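Table Baskets and Flowers: Frequently Asked Questions

Breddale Household Supply

What flowers suit a small work table?
A short bunch with its own leaves. Pale blue and white blossoms show well against a white wall and do not crowd the table. Keep the arrangement under 10 inches tall if people sit on both sides. 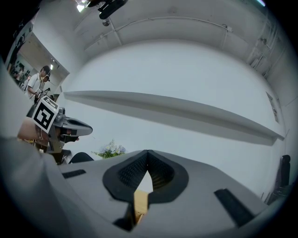

What goes in a divided basket?
Flat or wrapped goods go in the larger compartment, small single items in the smaller one. The Faltow lid basket has 2 compartments and holds up to 4 pounds. Do not stack items above the rim, or the lid will not close.

Should the lid stay open?
Prop it open while loading. A woven wicker basket with a hinged lid needs clear space behind it. On a light wooden table, lift the basket to move it; dragging marks the finish.

Where do the vase and water bottle go?
At the far corners, one on each side, with the basket between them. A round white vase works with artificial flowers in pink, lavender blue and cream.
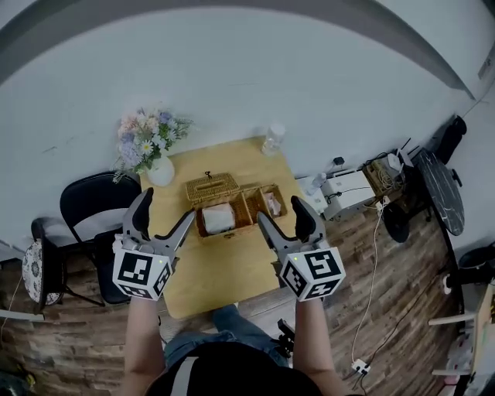 Ginette Arsenault

How are artificial flowers cleaned?
Use a dry, soft brush. For heavier dust, wipe the leaves with a damp cloth and let them dry before returning them to the vase.

Can I order a replacement lid?
Yes. Quote part 900 and state the basket width. Lids ship with the clasp fitted. Hinges are sold separately.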